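Home / Workroom / Table Linen & Covers

Zarncombe Folding Table Cover – Diamond Tile

Posted October by I-hsuan Kwok

The Zarncombe is a printed cover for sorting and folding benches. The pattern is a repeating diamond tile in pastel tones: pink flower-like motifs, light blue diamonds, peach and cream scales, and small blue stars where the tiles meet. The repeat gives a fixed visual reference when squaring a hem or laying trouser legs parallel. 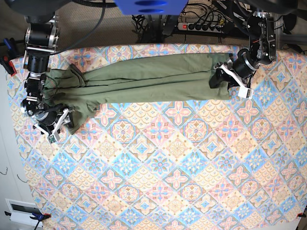

Dark and mid-tone garments read clearly against the print. Olive, navy and charcoal are the usual test colours. Very pale items are harder to pick out, and for those we suggest the plain grey Marsden cover.

Machine wash at 60 degrees, line dry, warm iron on the reverse. Allow about 3 per cent shrinkage on the first wash.

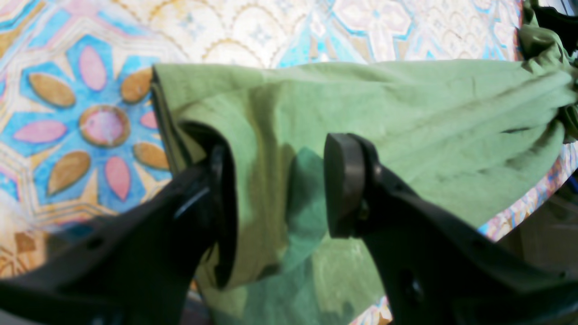
Lightweight cottons crease if they are gathered before folding. Lay the garment out full length, flatten the seams by hand, then fold from the hem. Sleeves go in last.

The cover is supplied unhemmed on the short sides and can be trimmed to suit the bench. Secure it at the corners with small spring clamps – sold separately, in packs of 2.
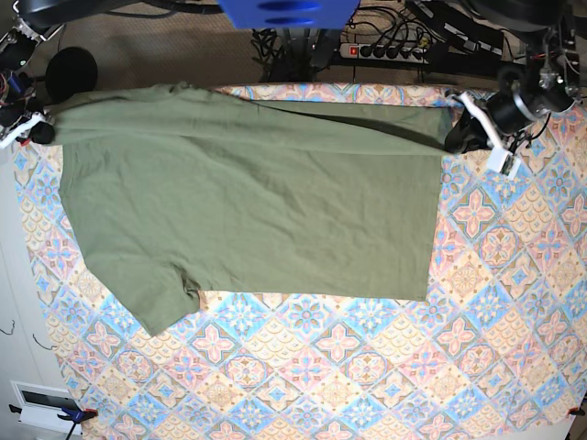

Minimum overhang is 11 cm per side. Bench edges thicker than the clamp jaw need the Kallari wide clamp.

Related items
Marsden Plain Cover, Grey
Kallari Wide Clamp
Cilness Folding Board
Cilness Sleeve Press Mat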